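January, almost midnight

Phishing drill went out to the whole company this morning. 3,823 people. I'd bet on maybe a handful clicking – we got 71 in the first hour. And three of them IT. Ugh.

Skarphéðinn Nørgaard called from Hafstein before lunch, wants the shared threat feed live by the end of the month. Told him Pirau still hasnt signed the data agreement. Lawyers. He said "so call them again." Called again. Voicemail.

Log review after. Sixteen service accounts at Zuneck with passwords older than my car. Rotated nine, broke the payroll sync with the tenth, put it back. Will do the rest early, before anyone's in.

Ate crackers for dinner. Must stop doing that.

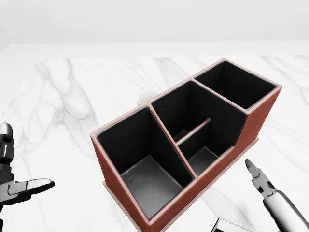
Tokens next. The spare login keys have to be signed out properly from now on, no more handing them over in the hallway. Want one spot for them at the front desk – reddish-brown organizer, three compartments, black inside so a black key will vanish in there, fine, put tags on. New, returned, dead. Ask Jovwood if they'll do a price on 1,000 more keys, the last quote was a joke.

Also need to write up the drill for teh board. Not tonight. Alarm set for 5:30.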